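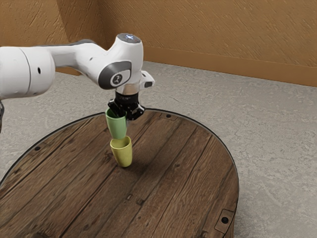

Cup stacking in the simulator, club notes for June

Most tutorials make stacking look like a solved problem. I don't buy it, and after one evening with the Wulel task you may not either.

Load the stacking task and run the scripted version first. Skip the learned policy for now. Set a hover point over the target cup, then lower in small steps. If the rims collide, fix the hover point before you touch the grip force — people always go for the force.
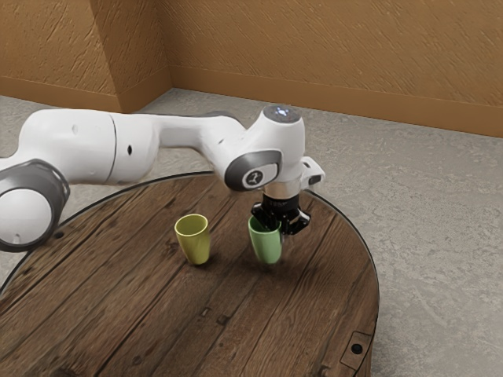
Next, record your own demos. The Ballen team got by with 155, they say, but they never posted their failures, so I'd treat that number as a hope. Throw out any run where the cup slips in the fingers.

Then train, and test with both cups moved to new spots. A policy that only works from the starting layout has memorized the table. Run 6 trials per layout and write down every miss, including the ones you want to blame on the physics.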